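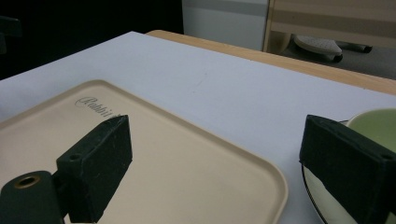 Fig. 1. Cream tray with "Rabbit" lettering on a white tabletop.

For my media class project I wanted to know if people who watch a fantasy show and people who review it ever agree. I picked Joduria, the series based on the Rirnbridge novels, because my roommate would not stop talking about it (she's read every book twice!).

I read 42 viewer comments and seven reviews, all of the first season. Then I marked each one as happy, mixed or annoyed. Agustina Espinoza marked the same pile without seeing my notes, and we disagreed on two of them. Both were jokes, I think.

The viewers mostly loved it -- the sword fights, the music, even the very long episode in the swamp. Reviewers kept coming back to the jumps in time, and I have to say I got lost there too. Readers of the novels were the hardest to sort, as they'd complain for a whole paragraph about a missing character and then give it a score of 100.

My advisor, Nasrin Vahidi, asked why I left out season two. I started in January and ran out of time, so that part is still on my list.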